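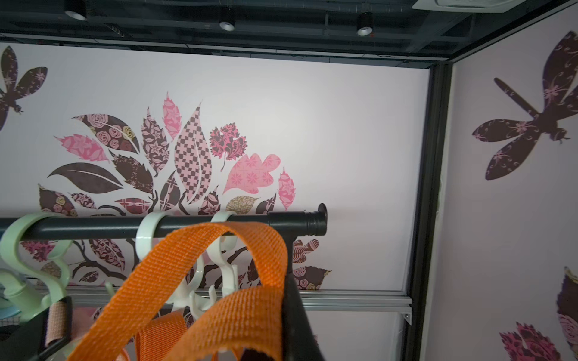 Does Remis really pay artists better, or does it just pay them later?

2022-04-13

By Tadhg Foley

If you release your own music you've probably had the email by now. Remis, the streaming and download service that spent most of last year in invite-only testing, is opening its doors to any independent artist with a finished release and a bank account. The pitch is one you've heard before. Fairer. Simpler. Built with musicians in mind.

I've read the artist agreement twice, along with the help pages and the long post that went up in March when the new terms were announced. I also talked to a handful of people who were in the test group. I came away less excited than the email wanted me to be.

Start with the number in the big type. Remis says it takes 15 percent of every sale and passes the rest to the artist. For downloads, that's a decent rate and in line with what most of you are used to. But the 15 percent is figured on the sale price, and the payment processor's fee comes out of the artist's side afterward. On a full album you may not care. On a one-dollar track, a flat processing fee takes a real bite, and the sales page doesn't show it. You have to open the help section, go to "Payouts," and scroll down to a table.

Then there is the threshold. Remis won't send you anything until your balance reaches $50. Below that it sits in your account. I asked their artist support desk whether the company earns interest on all those small balances and got a polite reply that didn't answer the question. I asked again and got the same reply with a different name at the bottom.

Fifty dollars doesn't sound like much if you have a mailing list and a tour coming up. For someone selling three or four downloads in a good month, it can mean waiting most of a year to see a first payment. And if an account goes without a sale for long enough, the agreement allows Remis to charge a "maintenance amount" against whatever is in it. How long is long enough? The agreement says it will be "determined by Remis from time to time." I'd want that in months, in writing, before I uploaded a note.

The streaming side is harder to judge, and I suspect that's partly by design. Listeners pay a monthly subscription, and Remis says each subscriber's money goes only to the artists that subscriber played. This is usually called user-centric payment and plenty of smart people like it. I like it too, in principle. A fan who plays your record all month ought to be sending you money, and under the usual pooled system most of that fan's subscription goes to whoever had the biggest hit.

What Remis doesn't say up front is that only part of the subscription goes into that split. The rest covers "platform and catalog costs," and the size of that part isn't published. So you know how the pie is cut, and you don't know how big it is. A five-piece band I spoke to, Mundik, had their whole back catalog in the test. Their bass player keeps the books and showed me the statements. She could see how many people had listened and what the band was paid. She could not find any way to get from the first figure to the second.

"It went up one month and down the next and the plays were almost the same," she told me. "I'm not saying it's wrong. I'm saying I can't check it."

To be fair to Remis, she also said their downloads were paid on time, the upload tools were good, and the payments landed where they were supposed to. Mundik are staying on for now. They're also keeping their records everywhere else they already were, and that brings me to the part I'd read most carefully.

There's an option called Remis First. Tick the box and you get a lower commission, 5 percent in place of the standard rate, plus "priority consideration" for the front page. In return your release stays off every other service for the agreed period. The songwriter who records as Paredes ticked it. The lower rate was real and it showed up on the statements. The front page never happened. Most of the people who normally buy Paredes records didn't want another account with another login, and told her so. A small cut of fewer sales isn't much of a deal, and "consideration" is a word that promises very little.

Paredes asked to get out early. The agreement says you can, with notice, but the discount you received gets taken back from future earnings. She decided to sit it out.

None of this makes Remis a scam and I'm not calling it one. Most of the terms are ordinary for this business. The owners, Mekbridge, have put money into it, and the site works well, which can't be said for every artist-friendly launch I've covered in this newsletter. My trouble is with the gap between the email and the agreement. If the deal is as good as they say, publish the size of the subscription pool every month. Put the processing fee next to the commission. Drop the threshold to something a part-time musician can reach - or pay out on request, as several smaller shops already do.

I sent those points to Mekbridge and was told the company is "always listening to its creative community." I'll print anything more specific if it arrives.

If you're going to try it anyway, put up one release, leave the Remis First box alone, and save your monthly statements as you go. The test group found that older ones drop off the dashboard. And if you've already been paid, write in and tell me what the streaming side came to. I'll leave your name off it.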